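Two grippers, one glass wall, and my doubts

I've been grumpy about hand-held grippers for a while now. The pitch is always the same: skip the expensive arm, let people do the task by hand with a gripper strapped on, record everything, train on it later. Marard says its new pair is good enough to replace an afternoon at the teleop rig. Guseo says more or less the same thing in a nicer font. So when I got the chance to try both sets in an office with a lot of glass in it, I said yes, mostly so I could complain with evidence.

Glass was my idea. Every demo video I've watched has a mug on a matte table, and I'm tired of the mug.

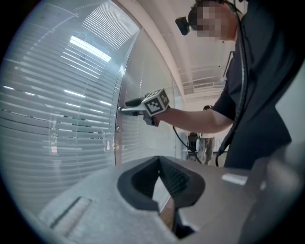
Posted by Charoen Sitthichai in Hardware, December

I'll start with the cables, because the brochures don't. With a head camera on and a gripper in each hand you have wires to think about every time you reach. You get used to it, they told me. I got used to it the way you get used to a stone in your shoe. I noticed I was choosing my reach to suit the cable, and if I'm doing that then the data has it in there too. A policy trained on me will reach like a man worried about his cable.

The marker cube is a mixed bag. Tracking off a printed pattern is cheap and easy to check, and I like things I can check. But it adds bulk right where your wrist wants to turn, and I don't love the idea of it next to a big reflective surface. The Guseo software claims it rejects mirrored markers. Maybe. I lost tracking 9 times in 60 short takes and the log gave me the same useless message for all of them.

Then there's the wide lens in the gripper. You get a huge view, sure, and a fair part of it is the gripper's own housing.
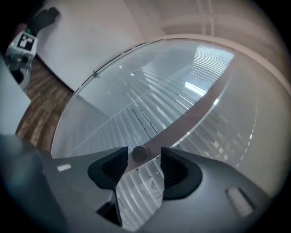
Photo: Charoen Sitthichai

Look at the glass in that one. Those stripes are reflections, and they're by far the brightest thing in the view, while the little dark knob between the pads is the part I care about. A person sorts that out without thinking. I'd want to see a model do it on a ceiling it has never met before I believed a word of the sales page.

The pads themselves I have fewer complaints about. The ribbing gives you some bite and the scoop shape is forgiving if you come in a bit crooked. My worry is that forgiving pads hide sloppy approaches. You close, it holds, you call it a good take. Put the same pads on a stiff arm with 2 millimeters of error and I suspect you'd hear it.

Door hardware was harder than the table. Small round metal, sideways approach, jaws open, elbow out. 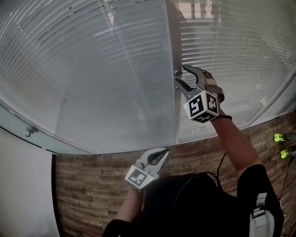
Lining up on the door frame knob, second gripper held low.

My shoulder was done long before the battery was. The other hand is a problem too, as it has nothing to do and no good place to be, so it drifts. I asked Abbasi support whether their controller can flag an idle hand and drop it from the recording. They sent me a link to the setup guide, which I had read.

Would I buy either? Not yet. Marard has the better strap, Guseo has the better trigger, and neither has shown me results from an arm in a room like this one. Ralolari is supposed to ship a wireless version and I've asked for a loan of 2. If they come with a mug in the box I'm sending them back.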